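# Visit to Merkine, February: gripper trials on the PC dismantling cell

Notes for the rest of the bench team, mostly on grippers. Prices and the lease terms went round separately.

Merkine is on the old dairy site at the far end of the ring road. The bus stops at the gate, but only until six in the evening, so drive if you go. We were there from half past nine until just after four. Sign-in takes longer than it should, and you need closed shoes.

The place tests automation kit for firms that don't want to buy before they have tried it. You bring your own parts or use theirs. We had asked for the desktop computer job, as it is the nearest thing they run to our own returns line. The aim is to take useful parts out of old towers without wrecking them, and to put a few parts back in for testing. Each tower is laid on its side with the cover off and the arm works from above.

We compared two grippers and two ways of mounting the camera. The arm and controller stayed the same all day, which I was glad of. At the last visit we changed three things at once and learned very little.

## The Zatetti gripper

This was fitted when we arrived. It is an electric two-finger type, and you can set the force in small steps from the pendant. We started at 40 newtons, the setting Merkine use for drive caddies. For anything on the motherboard that was far too much and we brought it down in stages.

The fingers are the good part. They are long and fairly thin, so they get between the drive cage and the board without the body of the gripper touching the case. The tips unscrew with one hex key. We swapped plain tips for rubber-faced ones twice and it took a couple of minutes each time, including teaching the new tip position.

The weak point is feedback. The controller says whether the fingers have closed on something, but it can't tell a part held square from one held at a slant. For a power supply this hardly matters. With a small part going into a slot it matters a great deal, and the operator stopped the arm several times to look for himself.

## The Baudry gripper

It went on after lunch. It is heavier, with shorter fingers and a better force sensor. On the bench it was clearly the nicer of the two. It would pick up a loose card, notice it slipping and tighten by a small amount without being asked.

Inside a case it was less happy. The body is wide, and twice it came down on the edge of the drive cage and tripped the collision stop. Baudry sell longer fingers, but the sensor has to be set up again for them and Merkine did not have a set. I would like to see that before we rule it out.

## Camera position

The first option was a camera on a stand looking down at the whole work surface. It finds the case and its rough angle well enough. Once the arm is over the board it sees mostly arm.

The second was a small camera module clamped to the side of the gripper, so that it travels with the fingers. We used this for all the close work around the memory slots. 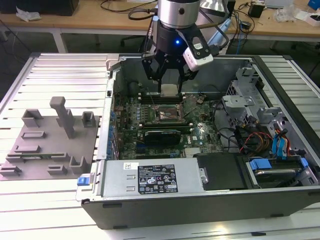

One reader of the first draft, from Rerumance, wrote back that they had given up on side-mounted cameras. Theirs crept out of line over a few weeks, a little at a time, and the picks went off before any alarm did. They now run a calibration check at the start of each shift against a fixed target, and they asked if Merkine do the same.

They do, though only when a gripper is changed. I think once a shift is more sensible for us. The check takes 4 minutes and could run while the first trolley is being loaded.

The clamp also needs thought. With the camera on one side, that side of the gripper can't go close to a wall, so the arm has to turn round for some picks. The software handles the turn by itself but it adds time, and the cable bundle gets a twist in it. Merkine limit the wrist rotation for that reason. I forgot to write down the limit and will ask.

## Fixtures

Merkine print their own fixture plates, with blocks and slots to hold parts beside the case. I thought this was a side matter before the visit, and I now think we should do it first. A part standing in a known place at a known angle takes away half the work from the camera. They will send the drawings for the plate if we ask.

## Their log

We were allowed to look through the log for the cell. It covers 651 attempted picks with the Zatetti, of which 462 needed no help from the operator. They don't split this by part type, so it is of limited use to us. I have asked for the raw file.

## What I suggest

- Borrow the Zatetti for a month, with both sets of tips.
- Ask Baudry for the long fingers and go back for half a day.
- Mount the camera on the gripper, with a check every shift.
- Print one fixture plate now and try it by hand.

The canteen closes at two. Parking is free but the surface is bad near the loading bay.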